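Capítulo 6
La distribución: el reloj que gobierna el motor

Si alguna vez ha escuchado un motor de competición al ralentí, con ese latido irregular que parece a punto de calarse y nunca se cala, ya conoce el tema de este capítulo aunque no sepa ponerle nombre. Ese sonido nace en gran parte del cruce de válvulas, es decir, del breve intervalo en que la admisión ya se está abriendo y el escape todavía no se ha cerrado. ¡Qué cantidad de información cabe en un ruido! Al terminar estas páginas sabrá explicar de dónde viene y, mejor todavía, sabrá dibujarlo en un diagrama circular.

En los capítulos anteriores estudiamos el bloque, el cigüeñal y las bielas. Toda esa masa de metal sube y baja con una fuerza enorme, pero sin la distribución no haría más que comprimir el mismo aire una y otra vez. Hace falta un mecanismo que abra y cierre las puertas del cilindro en el momento justo, miles de veces por minuto y sin perder el paso.

6.1 Una vuelta por cada dos

Empecemos por la relación fundamental. En un motor de cuatro tiempos el ciclo completo ocupa dos vueltas del cigüeñal: admisión, compresión, expansión y escape. Cada válvula debe abrirse una sola vez en ese ciclo, de modo que el árbol de levas gira a la mitad de velocidad que el cigüeñal. Por eso el piñón del árbol tiene el doble de dientes que el del cigüeñal. Cuente los dientes la próxima vez que tenga uno en la mano, es un ejercicio sencillísimo y no se olvida.

La unión entre ambos ejes puede hacerse por engranajes, por cadena o por correa dentada. Los engranajes son precisos y duraderos, aunque ruidosos y pesados. La cadena trabaja bañada en aceite y necesita un tensor en buen estado. La correa es silenciosa y ligera, pero envejece, y cuando se rompe en un motor de interferencia los pistones golpean las válvulas abiertas. Quien haya desmontado una culata después de ese accidente recuerda siempre el aspecto de las válvulas dobladas.

6.2 El caso del Farkisow

A lo largo del capítulo volveremos varias veces a un mismo motor, el cuatro cilindros del Farkisow, una furgoneta de reparto con distribución por correa. Lo elegimos porque es un motor agradecido: la tapa sale sin desmontar medio vano y las marcas de calado se leen bien incluso con suciedad. Jurgita Paulauskas, que revisó los ejercicios de esta edición, lo ha usado durante años en sus clases de Panport y suele empezar pidiendo a sus alumnos que giren el cigüeñal a mano, con las bujías quitadas, y observen los balancines sin tocar nada más. Hágalo usted también. Diez minutos mirando ese vaivén enseñan muchísimo, y la primera vez que se ve el cruce de válvulas con los propios ojos da una alegría difícil de describir.

La válvula de admisión no se abre en el punto muerto superior, como sugieren los esquemas simplificados, sino unos grados antes. Llamamos a ese ángulo avance de apertura de la admisión (AAA). Tampoco se cierra en el punto muerto inferior: espera un poco más, y ese margen es el retraso de cierre de la admisión (RCA). El aire tiene inercia y sigue entrando cuando el pistón ya ha empezado a subir. ¿No es una maravilla que un gas tan liviano se comporte como un tren que no puede frenar de golpe?
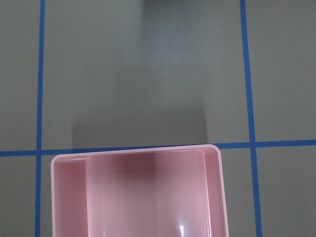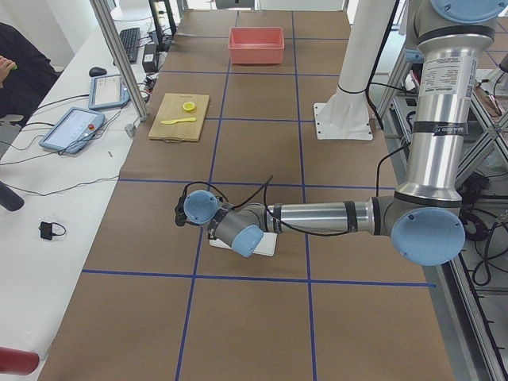

Cinta azul sobre las superficies de trabajo, dispuesta en cuadrícula.

6.3 Antes de calar la distribución

El calado consiste en montar el árbol de levas y el cigüeñal en la posición relativa que fijó el fabricante. Un solo diente de error basta para que el motor pierda fuerza, consuma de más o se niegue a arrancar. En el Farkisow las tuercas de la tapa se aprietan a 40 Nm, en cruz y en dos pasadas. Después de colocar la correa, gire siempre el cigüeñal dos vueltas completas a mano y compruebe de nuevo las marcas. Si nota una resistencia dura, deténgase y no fuerce la llave.

Conviene preparar también una ficha de trabajo con los ángulos teóricos y una columna vacía para los medidos. En el apéndice, página 77, hay un modelo listo para copiar, junto con la tabla de reglajes del motor Mokgethi que necesitará para los problemas finales.

Con estas ideas podemos pasar ya al perfil de la leva. Veremos qué significan alzada y duración, cómo influye la pendiente de la rampa en la rapidez de apertura y por qué una leva estupenda a alto régimen puede resultar desesperante en ciudad. Tenga a mano papel milimetrado y un transportador de ángulos.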